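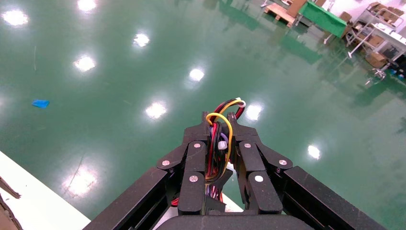 ## Session 2: Looking after a coated floor

Welcome back, everyone, and thank you for reading the Kozma chapter (I know it's a long one, all 38 pages of it!). Today we stay with glossy epoxy floors, which are lovely things to work on once you get into good habits with them.

**Sweeping.** Start at the far wall and work toward the door, with a soft broom or a dust mop. Grit is what dulls the shine -- much more than feet do.

**Washing.** Plain warm water and a little mild soap, in 2 buckets, one for washing and one for rinsing. Soap left behind dries to a haze, and you'll see it first wherever the ceiling lights reflect.

**Checking.** Crouch down and look across the floor toward the lights. Scratches show up far better from low down.

For next time, please sketch a cleaning route for the Nedar workshop, almost 600 square feet, and bring it along.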